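Item 6: The Matter of the Kitchen

The Residents' Council of the Stamatopoulos Building met at seven in the evening to consider whether the shared kitchen on the second floor should continue to be cleaned by machine. The item had been carried over from September. Daichi Ebihara took the chair and asked that the minutes record his wish to be finished by nine.

The trial agreement with Previvo allowed for up to 12 weeks of service. Under its terms the machine was to wash the dishes left in the sink, return the basin to good order and put away whatever it had washed. The residents, for their part, were to leave it alone. Both sides had found their duties harder than expected.

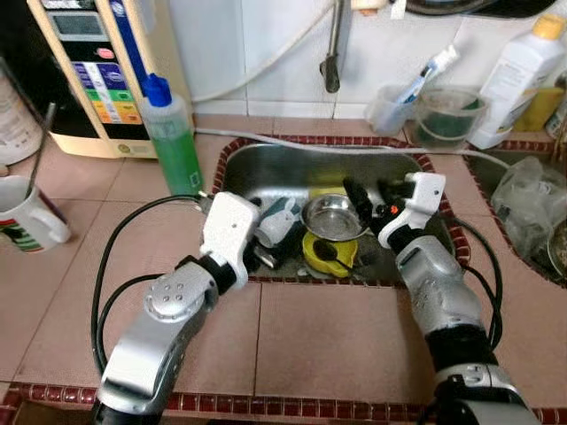 Mr. Ebihara read the complaints into the record. A resident of the third floor had come down for a glass of water and waited while the machine considered a mug. A second resident objected to the word "considered." The machine, she said, had simply been slow, and her late husband had been slower.

Alcides Betancur then presented his log. He had been asked to keep it for one week and had kept it for five. It ran to 52 pages, each ruled by hand, and it dealt with the dishes one at a time. A plate, he reported, was within the machine's powers. A bowl was usually so. A spoon lying across another object was a different matter, and he had given spoons a chapter of their own.

He asked the Council to look closely at the question of the sponge. A person who picks up a sponge does not think about it. The machine had to find it, close on it with the correct force, and then use it against something that would not stay still. Mr. Betancur had come to feel, over many evenings, that he had never properly respected his own hands.
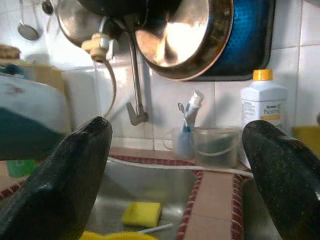 The second-floor sink, with the sponge in the basin and the striped towel along the back.

The chair thanked Mr. Betancur and asked whether he had a recommendation. He did not. He had observations.

Anselmo Yupanqui spoke next, for the residents opposed. He held that a chore was finished when a person could walk away from it, and that by this standard no chore had been finished in the building since the trial began. Someone always stayed to watch. On the evening of the large pot there had been a crowd on the stairs. If it took a household to supervise the washing of one pot, he said, the household might as well wash it.
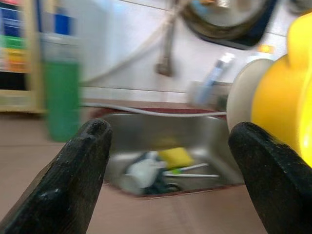 There was a silence, in which several members looked at the clock. Mr. Yupanqui added, more quietly, that he did not dislike the machine. His mother had washed dishes for other families for most of her life, and at the end of it she could not close her fingers around a cup. He would have been glad for her to have had such a thing, even a slow one. He wished this to be noted, and it was noted.

The chair turned to the letter from Previvo, which proposed a further term at a fee of 111 dollars a month. The letter stated that performance with rigid items was satisfactory, that soft and thin items remained under study, and that bowls and basins could now be held by the rim. Mr. Betancur confirmed the last point from his own notes and gave the page.
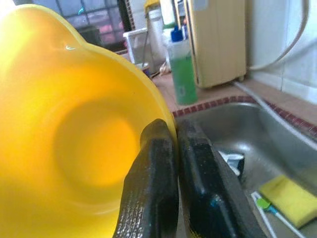
Orlando Usuga asked whether the fee would be the same if the machine did only the plates. He would pay for plates. He was prepared to go on doing the spoons himself, he said, as he had a method, and he did not think it fair to ask a machine to learn everything in its first year when he had not learned to cook an egg until he was forty.

The chair ruled that this was a motion. Mr. Yupanqui, to the surprise of those seated near him, seconded it. The vote was taken by show of hands and the motion carried, with Mr. Betancur abstaining on the ground that his log was not complete.

The meeting closed at ten minutes to nine. Mr. Ebihara stayed behind to stack the chairs – there were more than he remembered – and when he had finished he went up to the second floor, switched on the kitchen light, and rolled back his sleeves to see about the spoons.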